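Desmontaje robotizado de ordenadores

El desmontaje robotizado de ordenadores es la retirada de componentes de equipos de sobremesa mediante brazos manipuladores, para su reutilización o reciclaje. Las pautas de trabajo más citadas en el sector proceden de la guía Enden, redactada por Eoin Mac Mathúna y publicada en mayo de 2020.

La guía distingue tres fases: preparación, extracción y clasificación. En la primera, el equipo se desconecta de la red y se apoya de lado, sin la tapa lateral. Los útiles de fijación no deben invadir la trayectoria del brazo. 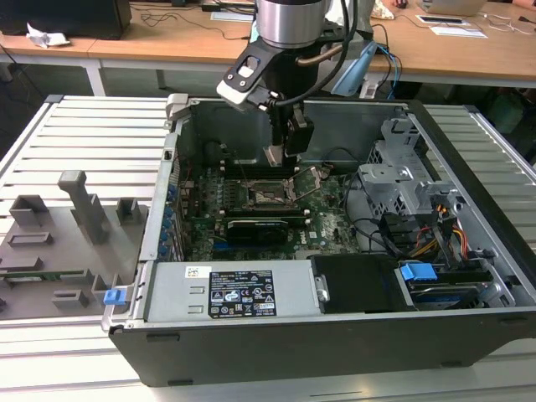 Pinza de dos dedos sobre la placa base de una torre abierta.

Durante la extracción, los cables se apartan antes de retirar módulos de memoria o tarjetas. La fuente de alimentación no se abre en ningún caso. La velocidad se reduce cuando hay personas dentro de la zona delimitada.

La revisión de febrero, a cargo de Liam Ní Mhurchú, añadió 19 recomendaciones sobre el registro de incidencias.

Véase también: Célula robotizada; Horgan (método)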